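Power strip

From Skastis, the household and workplace reference

A power strip is a row of electrical outlets in a single housing, connected by a flexible cord to a plug. It lets several devices draw current from one wall outlet. The same article is called an extension block, trailing socket, multi-socket or plug board in various parts of the English-speaking world. In American usage "power strip" covers models both with and without surge protection, although the two differ in construction and are usually labeled separately.

Contents
1 Construction
2 Ratings and load
3 Switching and protection
4 Types
5 Use on desks and work surfaces
6 See also
7 Notes

Construction

The body of a power strip is a long, narrow shell, in most cases molded from a flame-retardant plastic. Metal shells are used in workshops and equipment racks, where the strip may be struck or stepped on. White, black and gray are the usual colors for plastic models. The shell is normally made in two halves closed with screws or welded joints. Welded shells cannot be opened without breaking them and are not meant to be repaired.

Inside the shell, the outlets are joined by continuous metal conductors called bus bars. There is one bar for the line conductor, one for the neutral and, in grounded models, one for the ground. Each bar is stamped or bent to form spring contacts that grip the pins of a plug. In older and cheaper designs the outlets are separate parts linked by short lengths of wire, with a soldered or crimped joint at each end. A joint that loosens adds resistance to the circuit and warms up under load.

The cord enters at one end through a strain relief, a ribbed or flexible sleeve that keeps pulling forces away from the internal connections. Cord length varies widely. Short cords are common on models intended to hang below a desktop, and longer ones on models intended for the floor. A flat plug, in which the cord leaves parallel to the wall, allows furniture to stand closer to the outlet.

Outlets may be set in line with the long axis of the strip, across it, or at an angle. The angled arrangement, usually 45 degrees, leaves more room for plugs with right-angled cords. Spacing matters where bulky adapters are used, as a single adapter can cover the neighboring outlet. Some models widen the gap at one or both ends for this purpose.

Ratings and load

A power strip is rated for a maximum current and voltage, printed or molded on the underside. The rating applies to the whole strip and not to each outlet. Adding outlets does not increase the current available from the wall.

In continental Europe, strips rated at 10 or 16 amperes are both found, the lower figure usually going with a thinner cord. North American strips are commonly rated at 15 amperes. The product of current and voltage gives the maximum load in watts. A strip rated at 10 amperes on a 230-volt supply can therefore carry 2,300 watts.

Typical desk equipment uses a small part of this capacity. An LED desk lamp draws less than 10 watts, a monitor several times as much, and a laptop charger under 100 watts in most cases. Heating appliances are a different matter. A small fan heater set to 1,000 watts takes nearly half the capacity of the strip in the example above, and a kettle can take almost all of it. For this reason manufacturers' instructions generally direct that heaters be plugged into a wall outlet.

Connecting one strip to another, known as daisy-chaining, adds outlets without adding capacity. The first strip and its cord carry the combined load of everything downstream. Many workplace safety rules prohibit the practice.

A cord that is left coiled under load cannot shed heat as well as one laid out straight. The effect is most pronounced on cable reels but also occurs when the spare cord of a power strip is bundled tightly with tape or a tie.

Switching and protection

Many power strips have a rocker switch that disconnects all outlets. The switch may be single-pole, breaking only one conductor, or double-pole, breaking both line and neutral. Double-pole switching is preferred in countries where the plug can be inserted either way around, as the user cannot tell which conductor a single-pole switch would break. An indicator light is often built into the rocker.

Individually switched models have a separate control for each outlet. They are used to cut the standby consumption of some devices while leaving others on.

Overload protection is provided by a resettable thermal breaker or, in British models, by a fuse in the plug. A thermal breaker opens when the current exceeds the rating for long enough to heat its bimetal element. It is reset by pressing a button after cooling.

Surge protection limits brief excess voltages. The usual component is the metal oxide varistor, which conducts when the voltage rises above a threshold and diverts the surge away from the connected equipment. Varistors wear with each surge they absorb. Better models include a light that goes out when protection has been lost – the outlets may continue to supply current after that point. Surge protection does not guard against overload, and a thermal breaker does not guard against surges.

Shutters behind the outlet openings block the insertion of a single object and open only when both pins of a plug enter together. They are required in a number of countries and optional in others.

Types

Basic strip. Three to six outlets, with or without a switch. The most common household form.

Surge-protected strip. Externally similar, often with a wider body to hold the protection components.

Combined strip. Adds USB charging ports fed by a small internal converter. The converter draws a slight current whenever the strip is on.

Desk-mounted strip. Fixed by a clamp, screws or adhesive to the edge or underside of a desktop. The Skanham office furniture range places it in a hinged tray behind the monitor, and the Hubáček bench series in a channel along the rear rail.

Master-controlled strip. One outlet senses the current drawn by a main device and switches the others accordingly.

Tower or cube. Outlets are arranged on several faces of an upright block. The footprint is small, but heavy cords can make a light block unstable.

Rack strip. A long metal strip with fixing ears, mounted in equipment cabinets.

The designer Miloslav Šindelář, in a handbook on bench layout issued by Rirnura, sorts power strips by where they are kept and not by their electrical features. His three classes are fixed, parked and loose. A parked strip has a regular place but is not fastened down. A loose strip is moved to wherever it is needed.

Use on desks and work surfaces

A strip placed on top of a desk keeps its outlets within reach, which suits devices that are plugged in and removed often, such as phone chargers and soldering irons. The disadvantages are lost surface area and exposure to spilled drinks, metal filings and other debris. Šindelář recommends a clear margin of 80 millimeters between a loose strip and the edge of the work surface, and advises keeping the cord behind the working area.

Fixed strips are mounted below or behind the desktop. Most of the cords are then out of sight, and only those of the lamp and of small portable devices cross the surface. Mounting slots on the back of the shell allow the strip to be hung on two screws. The spacing of the slots is not standardized, and a paper template is supplied with some models.

Lamp cords are often the shortest on a desk and tend to decide where the strip can go. When a lamp stands on the side opposite the strip, its cord is usually led along the rear edge to avoid crossing papers and the keyboard.

Maintenance is limited to inspection and dusting with the plug removed from the wall. A strip is taken out of service if the shell is cracked, if plugs sit loosely in the contacts, if there is browning around an outlet, or if the cord is cut or stiffened. Discarded strips are handled as electrical waste.

White power strip lying on a wooden board, with a blue-and-white desk lamp on the left side and a black keyboard behind.
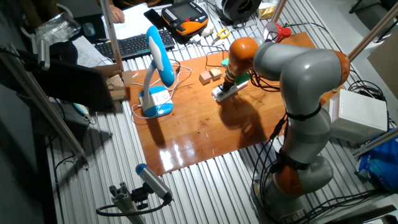 See also

Cable tray
Desk lamp
Extension cord
Grommet (furniture)
Surge protector
Workbench

Notes

Loads are given for steady operation. Motors and some power supplies draw a higher current for a short time when switched on.

The term "plug board" is also used for an unrelated device in early telephone and computing equipment.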